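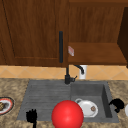 Where does tap water come from?

Tap water comes from rain. The rain collects in rivers, in lakes and under the ground, and it is cleaned at a water treatment works before it is sent through pipes to homes and schools.

Home Topics Water Weather Soil For Teachers Search

The Journey of Water: An Explainer for Younger Readers

Water is needed by every living thing. People drink it, cook with it and wash in it. Farmers give it to animals and crops. Factories use it to make paper, cloth and many other goods. In Stonville, as in most towns, water is supplied through pipes that are buried under the streets, so most of its journey is out of sight. The sections that follow explain the journey from beginning to end, using the waterworks on the River Mallov as a guide.

Rain and rivers

The sun warms the sea, and some of the water at the surface turns into an invisible gas called water vapour. This change is called evaporation. The vapour rises and cools, and as it cools it turns back into tiny drops of water. This second change is called condensation. Clouds are made of these drops, and in very cold air they are made of tiny pieces of ice as well. When the drops join together and become heavy enough, they fall as rain. In colder weather they may fall as snow, sleet or hail.

Rain that falls on hills runs down into streams. Streams join to make rivers. Some rain does not reach a stream straight away, but soaks into the soil and moves slowly through the rock beneath. Rock that can hold a great deal of water is called an aquifer. Chalk and sandstone are both good at holding water. It may stay in the rock for a few weeks or for thousands of years before it comes out again at a spring or is pumped up through a deep hole called a borehole.

The area of land that feeds a river is called its catchment. The catchment of the Mallov covers 212 square kilometres, most of it moorland and sheep pasture. Rain that falls on the other side of the hills belongs to a different catchment and flows away to a different sea.

Storing water

Rain does not fall evenly through the year, but people need water every day. For this reason water is stored in reservoirs. A reservoir is a lake that has been made, or made larger, by building a wall called a dam across a valley. Amadi Reservoir lies 12 kilometres upstream of Stonville. Its dam is 52 metres high and is made of earth and stone with a core of clay, which water cannot easily pass through.

In a usual year the reservoir is lowest in early autumn and begins to fill again by November. Engineers measure the level every morning. If the level is lower than it should be, they may ask people to use less water until more rain has fallen. If the level is very high, the extra water passes over a part of the dam called the spillway and returns safely to the river.

A reservoir is also a home for wildlife. Ducks and grebes nest at the edges, and bats hunt over the surface at dusk. Swimming is not allowed at Amadi. Water in a reservoir can be deep and extremely cold, even on a hot day, and there may be strong currents near the pipes where water is drawn off. 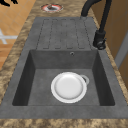
MARGIT VIKLUND

Cleaning water

Water from a reservoir may look clear, but it is not ready to drink. It contains soil, bits of leaf and living things too small to see. Some of these could make a person ill. At the treatment works the water is cleaned in several stages.

Screening. The water passes through metal bars and then through finer mesh. Twigs, leaves and litter are held back.

Settling. A substance called a coagulant is mixed into the water. It makes small specks of dirt stick to one another in soft clumps, which are known as floc. The clumps are heavier than the specks were, and in a large, still tank they sink to the bottom and are taken away.

Filtering. The water trickles down through thick beds of sand and gravel. The spaces between the grains are very small, and much of the dirt that is left becomes trapped. From time to time the filters are washed by pumping clean water upwards through the sand.

Disinfecting. A small, carefully measured amount of chlorine is added to kill harmful germs. Some works use ultraviolet light or a gas called ozone as well. A little chlorine stays in the water to protect it in the pipes, and some people can notice the smell when they fill a glass.

Samples are taken at each stage and tested in a laboratory. The scientists look for germs and for unwanted chemicals. They also check the colour, the smell and the taste. Trygve Kristiansen, who manages the laboratory at the Vasetti Treatment Works, explains that the first samples of the day are collected at 6 a.m. and that further samples are taken from taps in the town.

Moving water to the town

Clean water leaves the works through a very wide pipe called a trunk main. It travels to a covered tank known as a service reservoir, which is usually built on high ground. Water in a high place pushes down on the water below it, and this push is called pressure. Pressure carries the water through smaller and smaller pipes until it reaches the buildings. Where the ground is too flat or a building is very tall, pumps are used to help.

The oldest pipes in many towns are made of iron. Newer ones are often made of a strong blue plastic. Blue is a useful colour for a water pipe, as workers digging in the road can see at once what they have found. Pipes are buried deep enough to protect them from the weight of traffic and from frost.

Old pipes sometimes crack, especially when the ground freezes or dries out. Leaks can be difficult to find. Engineers listen for them with instruments placed on the pipe or on the road above it, as water escaping from a crack makes a steady hissing sound. Most of this listening is done at night, when the streets are quiet and fewer people are using water.

After water has been used

Water that has been used in sinks, baths, washing machines and toilets is called waste water. It leaves a building through a different set of pipes and enters the sewer. Sewers are laid on a gentle slope so that the water flows downhill without being pumped. Rainwater from roofs and roads may go into the same sewer or into a separate drain that leads to a stream. Paint, oil and other chemicals must never be poured into a drain in the street.

The Stonville sewers carry waste water to the sewage works, where it is screened to take out rags, grit and other solid things. It then rests in wide tanks so that the heavier material, called sludge, can sink. The water that remains is treated with the help of bacteria. These are not the kinds that cause illness. They feed on the waste, and they need plenty of oxygen, so air is bubbled through the tanks day and night. The whole treatment takes some 15 hours.

When the water is clean enough, it is returned to the river. It is not drinking water, but it should be safe for fish, insects and water plants. The river carries it towards the sea, where the sun warms the surface and evaporation begins once more. The sludge is used too. It can be treated to make a gas that is burned to produce electricity, and what is left over may be spread on fields to feed the soil.

What should not go down the drain

Cooking fat is a liquid when it is hot, but it sets hard when it cools. In a sewer it can build up on the walls and join with wipes and other rubbish to form a solid lump, sometimes called a fatberg. A large fatberg can block a sewer completely and cause flooding. An adult should leave fat to cool and then scrape it into the food waste or the bin. Wipes, cotton buds and plasters also belong in the bin, even when the packet says that they can be flushed.

Using water with care

Cleaning and pumping water uses a great deal of energy. Saving water therefore saves energy as well, and it leaves more in rivers for wildlife. Turning off the tap while brushing teeth is one simple way to help. Rain collected in a water butt is suitable for most garden plants. A dripping tap should be reported to an adult, as even a slow drip wastes many litres over a year.

Words to know

Aquifer — rock under the ground that holds water.
Catchment — the area of land from which rain drains into a river.
Condensation — the change from water vapour to liquid water.
Evaporation — the change from liquid water to water vapour.
Floc — soft clumps of dirt that form when water is being cleaned.
Sewer — a pipe or tunnel that carries waste water away.
Spillway — the part of a dam that lets extra water pass safely.

Text by Margit Viklund. Last reviewed in November.

Contact us | © Stonville Water Education Service | Back to top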